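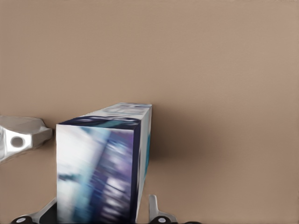 Shelf life of opened cereal in a damp kitchen – what are people storing it in?

Bomwood Household Forum > Kitchen and Larder > Dry goods

kwok_hy
24/07/2026
Our kitchen is on the north side of a stone house and relative humidity sits in the high sixties most of the year. Opened cereal goes soft in under a week. I fold the inner bag down and put a clip on it, then close the carton. I would like to get two weeks out of a box without buying a cupboard full of plastic. What works, and has anyone measured it?

Hsiu-ying

larderlogic
The carton does nothing. Board is permeable to water vapour and the tab closure leaks along its whole length. Your only barrier is the inner bag, and on most brands that is a thin polyethylene film which is adequate until you tear it. Open it with scissors, straight across, as close to the seal as you can. A ragged tear down the side cannot be clipped.

After that, roll the bag, don't fold it. Three or four tight turns, air pressed out first, clip across the full width. A small clip in the middle leaves both ends open.

G_Paucar
I weighed mine last December because I was tired of arguing with my sister about it. Plain corn flakes, 46 g samples, kitchen scale reading to 0.1 g, left for a week on the same shelf. The folded bag with a peg gained the most, the rolled bag with a full-width clip gained less than half as much, and the rigid tub with a gasket gained nothing the scale could see. I only did it once, so treat it accordingly.

Gladys

larderlogic
Was the tub full? Headspace matters less than people think for moisture, but every opening swaps the air.

G_Paucar
Two thirds full and opened once a day, same as the bags.

nnaji_m
I disagree that the carton does nothing. It keeps light off, it stops the bag being punctured by whatever else is in the cupboard, and it has the date and the allergen panel on it. I have seen a lot of households tip everything into clear tubs and then have no idea which one contains nuts. If you decant, cut the panel out and tape it to the tub.

Morenike

larderlogic
Fair on labelling. I was talking about moisture only, and I stand by that part.

vlengyel
We use the Ketard tall tubs, the ones with the lever lid. Two points against them. The gasket needs to come off and be dried separately after washing or it goes mouldy in the groove. And the large one will not stand upright in a standard wall cupboard, so measure first. Otherwise no complaints after a couple of years.

kwok_hy
Shelf clearance is 200 mm on the lower one, so tall tubs are out unless they lie down. Do the lever lids hold on their side?

vlengyel
Mine does with flakes. I wouldn't try it with anything fine like oat bran.

Veronika

nyitrai.k
Has anyone tried desiccant? I put a food-grade silica sachet in a Burix jar with puffed rice and it stayed crisp far longer than I expected. The sachets can be dried out in a low oven, though check the packet, as some are not meant to be reheated.

nnaji_m
I would keep loose sachets out of anything children pour for themselves. Fix it inside the lid if you must.

larderlogic
Agree. Also, a desiccant in a leaky container just dries the kitchen, slowly. Get the seal right and you probably won't need one.

G_Paucar
For cereal that has already gone soft: thin layer on a baking tray, low oven, a few minutes, and leave it to cool fully before you judge it. It feels soft while warm. Works on flakes and puffed grains, not on anything with dried fruit in it – the fruit goes like gravel.

nyitrai.k
Buying smaller boxes is the other answer. I know the price per 100 g is worse. It is still cheaper than throwing a third of the big one away.

kwok_hy
Unit price at the Szilágyi shop here is nearly the same for both sizes, so I may do that and roll the bags in the meantime. I will weigh a few and report back. Is 0.1 g resolution enough?

G_Paucar
Yes, if the sample is big enough. Use the same bowl and zero it each time.

Thread viewed 647 times. 2 people are following this thread.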